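The Lid and the Box

There is a small noise that a good box makes when you put the lid back on. It's more of a breath than a click: the air inside has nowhere to go except up past the sides, so the lid floats for a moment, then sinks under its own weight. I have been known to do it several times in a row in shops. My family now walk on ahead.

I blame my grandmother, who kept everything she cared about in boxes that had once held something else. Buttons lived in a chocolate box, and the chocolate box lived in a boot box with the Christmas candles. When I was ill she would bring the whole lot up to bed and let me take it apart, and I can still tell you which lids stuck. The best of them was dark green and had come from Valente, the glove shop in Ekthorpe. It had a paper hinge along the back so the lid stood up by itself while you rummaged. Mine now, and full of stamps!

What I didn't know until last winter was that the Valente boxes were made less than a mile from the shop, and that the workshop is still going. It's called Rasetti, it's up a ramp behind the old tannery, and it smells of glue and warm paper in a way I would happily wear.

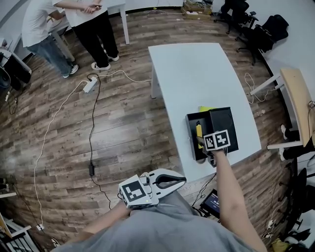 A hinge is the hard part. A lift-off lid can be a whisker too big and most people will never notice, but a hinged lid has to meet the box on three sides every time it comes down, for years, while being opened by people who are thinking about something else. The strip along the back is usually paper or cloth, glued inside and out, and it has to be glued with the lid shut. Do it with the lid open and the first person to close it will tear it. I know this from my own kitchen, where I have now ruined a fair amount of very nice marbled paper.

At the workshop they start with plain grey board, which is scored so that it folds up into a tray. The corners get a bit of gummed tape. Then comes the covering, and this is where I could have stayed all day. The paper is run over a roller of hot glue and laid face down, the tray is dropped on to the middle of it, and in a few quick movements the sides are wrapped, rubbed down and tucked over the rim. If there's a bubble you have a second or so to chase it out with a bone folder. After that the bubble is yours to keep.

Florêncio Correia has been doing this for most of his working life, and he does it while chatting over his shoulder about football. He let me try. My first went on crooked, my second went on crooked the other way, and he put them both on a shelf by the kettle, where he swears they hold teabags very well.

Much of what they know is written down in a fat order book with a taped spine, and the entries are a joy. Page 676 has the green glove box on it: 145 millimetres across, hinge in cotton, "paper as last time". As last time! Whoever wrote that never pictured a grown woman bending over it decades later, desperate to know which paper. We held my grandmother's box against every green in the sample drawer. It matched none of them, though one came close if you took it to the window.

The other thing I learned is how much thought goes into the inside. A box for a single object usually has a fitting, a raised platform with a hole cut to shape, and the fitting decides how the thing feels in your hand when you lift it out. Too tight and you're digging with your fingernails. Too loose and it rattles, and a rattle makes anything seem cheap. The neatest answer is a ribbon that runs under the object and pokes up at one end, so you can pull the tail and up it comes. I had met these ribbons a hundred times in torch boxes and fountain pen boxes without once thinking that somebody had to decide how long the tail should be. (A thumb's width past the rim, if you're wondering. They measure it against an actual thumb.)

So why do we keep them? I asked everyone I know, and hardly anyone had a sensible answer. One friend has the box from every phone she's owned and none of the phones. My brother has a shelf of them in the loft, each inside a bigger one, and gets quite prickly if you offer to flatten any. I think a sturdy box just looks like it has work left in it. You can throw away a carrier bag without a pang, but a box with square corners and a lid that fits seems to be waiting for you to think of something.

I put this idea to readers of my column in September and the post was wonderful.
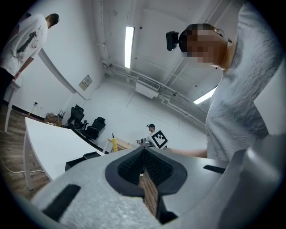 Nilton Ñahui wrote that I had it the wrong way round, and that he keeps the box first and goes looking for the thing afterwards. He once bought a set of dominoes purely because they were the right size for an old Tunden biscuit box, and has never played a game with them. "They fit with two layers of tissue," he added, "and I can't tell you how happy that makes me."

I believe him completely. I read his letter out at the workshop on my second visit, and it went straight up on the wall beside the glue roller.

If you'd like to have a go yourself, start small and start without a hinge. Cut the lid from the same sheet of board as the tray, and make it wider by two thicknesses of the board plus a little for the paper. Wrap the tray first, let it dry under a heavy book overnight, then measure again before you cut the lid, as the paper always takes up more room than you expect. Flour paste is fine for plain papers and gives you longer to fiddle. Keep a damp cloth next to you for your fingers, and a dry one next to that.

My latest has a lid that sinks nearly all the way down, then stops at one corner and needs a nudge. It's blue, it has paper clips in it, and I've opened it four times while writing this page.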